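Does the old name on the label mean anything?

I switched mustard last month and I'm still annoyed about it, so you're getting a post.

For years I bought Tosinier. If you don't know it, it comes in a stubby jar with a cream label and a little drawing of a mill, and under the mill it says 1827 in the kind of type you see on bank doors. I liked having it in the fridge door. I would have told you it was sharper than the others and that the seeds were better. I'm not sure I had ever looked at the seeds.

Then Tosinier went up by 65 cents in one go and I picked up the Mercado store jar out of spite. I made the same potato salad I make every July. It tasted like the same potato salad I make every July. Two people had seconds, same as always, and I stood there with my fork feeling cheated by somebody, though I couldn't decide who.

What does 1827 mean, anyway? I went and read the back of the jar, which I recommend doing with anything you've been loyal to. The mustard is made "for" the company, in a place that isn't named. The name on the front and the plant out back may have been strangers for decades. The date could be when a family opened a shop, or when they bought a mill, or when a cousin was born. A date on a label is only a date on a label. I can't find anything on that jar that promises the recipe is from 1827 too, and if you read it slowly you notice how carefully it avoids saying so.

I don't think this makes Tosinier crooks. It's good mustard. I just think I was paying for the mill.

Coffee was harder to be fair about, because I care more. I've been a Cisano person since my first apartment. The dark blue bag. I used to drive to the store on the far side of Trirnside when ours ran out, which is a silly amount of gas for one bag of coffee, and I knew it was silly while I was doing it. So when I got going on the mustard I figured I'd better put Cisano through the same thing or admit I was only picking on condiments.

I had someone at home fill two mugs where I couldn't see them. Same mugs, same water, same amount of milk. I picked the Cisano correctly the first morning and was unbearable until lunch. The second morning I picked wrong. The third morning I said they were both Cisano and they weren't. After that I lost interest in the test, the way you do when it stops going your way.

Now, a couple of people will say a few mornings in a kitchen isn't science, and they're right. I could have had a cold. The store bag was fresher, which probably counts for more than the name does. Milk hides a lot. I'd be suspicious of anybody who told you they'd settled the matter with two mugs, and that includes me. What I can say is that I was completely sure beforehand and much less sure afterward, and the price gap on the shelf hadn't moved.

I did sit down with our receipts, since I keep them in a shoebox for no good reason. By my arithmetic, if I swapped just the coffee, mustard, rice, canned tomatoes, dish soap and foil for the store's own, we'd save up to $135 over a year. That's less than I expected. I'd read one of those breathless articles promising $900 and I wanted my $900! I think you only get there if you currently buy the fanciest version of every single thing in the building, or if you're feeding a hockey team. Be wary of any savings number that arrives without a shopping list attached.

And some of the swaps were bad. I want that on the record, because people who write about store brands tend to get religious. The Mercado foil tears if you look at it. The dish soap is thin, so you use more, so I doubt it's cheaper at all once you've squirted it three times over one casserole. I went back to the old soap inside of two weeks. The canned tomatoes are fine in chili and watery in sauce. The rice is rice.

The other thing that bothers me is the shelf itself. Mercado has started giving its own stuff better labels, and the better the labels get, the more the price creeps up. There's now a "reserve" version of the pasta with a ribbon on it. I'd put money on it having a date by next year. They watched us pay for the mill and they drew a mill.

I don't have a clean position here. I trust ingredient lists somewhat, unit prices quite a lot, and my own tongue a good deal less than I did in June. Where there are only a couple of ingredients (salt, sugar, flour, baking soda, frozen peas) I can't think of an argument for paying extra and I've stopped trying. Where somebody had to come up with a recipe, the differences are real, but they're often just differences. You like the one you grew up with. Cola is the obvious case. Every family I know is one or the other, they'll go to the mat over it, and I wouldn't bet on most of them with the labels off. I wouldn't bet on myself either, and I've been saying which side I'm on since I was nine.

I asked at work whether anyone had ever changed sides on soda and got mostly blank looks. One person had switched when she got married and described it as a sacrifice. Another said he only drinks it at other people's houses, so it's whatever they have, and he seemed like the happiest person in the room.

As for Cisano, I bought a bag again this week. It was on sale. I would like to tell you I compared the unit price first, and I did, but I had already put it in the cart.

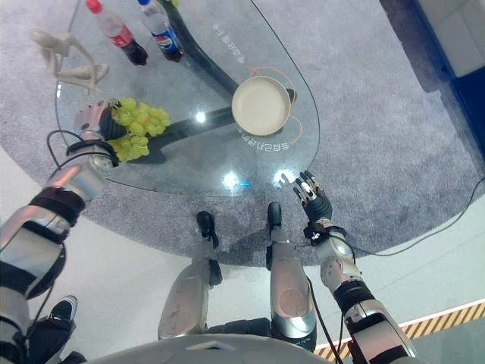

Red cap on the left, blue cap on the right.
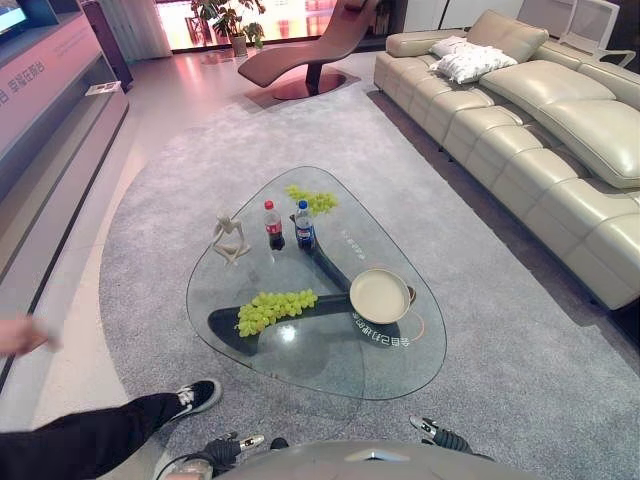
If I only want to test one thing in my kitchen, which one should I start with?

Start with whatever you buy most often and pay the biggest premium for, going by the unit price on the shelf tag. For us that was coffee. Buy the smallest size of the store version, get someone else to do the pouring or the plating, and try it on several different days before you make up your mind. Write down your pick before they tell you the answer. If you can't tell them apart, keep the cheaper one for a month and see if you miss the other. If you can tell and you like yours better, go on buying it, and skip the foil either way.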